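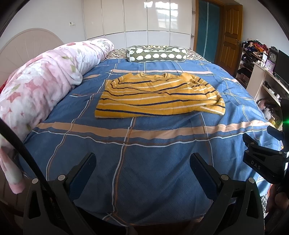
Campus Life > Visits > Open Days

Filed under: Student Life, Halls, Research

March 17, 2021

I went to the Stermont College open day expecting to be sold something, and I was. The prospectus promises "a community of makers". What you get first is a queue for a lanyard and a bag with 50 pages of leaflets in it.

The morning talk was in the Birkov Building, which seats 300 and was perhaps half full. We heard that the college has 2349 students and that they all know each other, a claim I would like to see tested. The slides on student research were better. One group has been recording the dialects of the fishing villages up the coast, and the student who spoke about it plainly knew her stuff and didn't once say "journey". I would have listened to her for the full hour. She got six minutes.

After that, the halls. Brimano is the newer one and the one they want you to see. Our guide said rooms are "generously sized". I paced ours out and would call it a room. The bed takes up most of it, the desk has the rest, and the kitchen at the end of the corridor is shared by twelve. Rents go up in June. I had to ask twice to be told that.

Oddsson Library is the best thing on the site: quiet, properly lit, open until midnight. The guide gave it four minutes and then walked us round the climbing wall for twenty.

Lunch was a voucher for soup. I asked at the careers desk how many of last year's leavers had found work they wanted, and was given a leaflet with the figure 100 per cent on it, in large type, with a footnote. The footnote says it counts those who replied.

My niece liked it and will probably apply. I'd tell her to ask for the older hall.

Comments (3)

marshlight: Second year here. The kitchens are fine if you label your milk.

Tubby_K: Did they show you the laundry? They never show you the laundry.

p.r.w.: Bit harsh on the climbing wall. Agree about the footnote though.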